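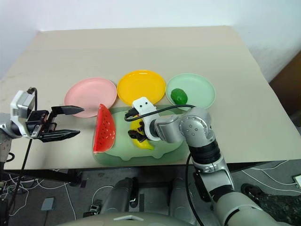
Prolten Mutual – Claims Correspondence Working Group
Minutes of the January meeting
Held at the Ilholm office, second floor, and by conference line. Start 10.05.

Present: Claims Operations, Policy Wording, Customer Contact, Data and Reporting, Compliance.
Apologies: Broker Relations.

1. Minutes of the previous meeting
Agreed with one correction. Under item 4, "renewal letters" should read "settlement letters". Action on archive access carried forward.

2. Template count
Data and Reporting tabled the inventory of letter templates in the Quintana system. There are 267 live templates across home, travel and contents policies. Of these, 69 were not used in the past year. Policy Wording asked whether "not used" included letters opened as drafts and then discarded. It does. Claims Operations noted that several of the unused templates relate to subsidence claims and must be kept in spite of low volume.
Agreed: subsidence and flood templates to be left out of the first withdrawal list.
Action: Data and Reporting to reissue the inventory with a column for claim type.

3. Acknowledgement letters
The current standard is to acknowledge a new claim within two working days. Customer Contact reported that the standard is met for claims made by telephone. For claims received by post it is not, as the clock starts at the scanning date and the letter is then held for a policy match. Compliance stated that the date of receipt should be the date stamped on the envelope, whatever the scanning date. Claims Operations did not disagree but pointed out that the Quintana date field cannot be edited after indexing.
Two options were discussed:
(a) a second date field, entered by hand at the post desk;
(b) indexing before scanning, with the image attached later.
Option (b) was thought to carry a risk of unmatched items. Option (a) preferred, subject to cost.
Action: Claims Operations to obtain a quote from Clenov for the extra field, including any change to the monthly report.

4. Wording of partial settlement letters
Policy Wording circulated a revised draft. The paragraph on deductions for wear now comes before the payment figure. Customer Contact asked for the figure to be in the first paragraph – most calls after a settlement letter are from customers who have not found it. Policy Wording accepted this. The term "indemnity basis" is removed from the body of the letter and kept in the enclosed schedule, where it must match the policy booklet.
Compliance asked that the complaints paragraph stay on page one. With the present typeface this leaves some 10 lines for the explanation of deductions. Policy Wording considers this tight for contents claims with several items.
Agreed: the item list to move to the schedule in all cases.
Action: Policy Wording to bring a final draft to the next meeting.

5. Broker copies
Deferred in the absence of Broker Relations. Customer Contact asked for it to be noted that copies are still going out to brokers whose agency has closed.

6. Any other business
Letters sent by secure message show the old Ilholm postcode in the footer. The printed versions are correct. Clenov has been told and a ticket is open.
The conference line dropped during item 3. Remote members rejoined and confirmed that they had no objection to option (a).

7. Next meeting
February, same room, 10.00. Papers to be sent to the group mailbox one week before.

Meeting closed 11.20.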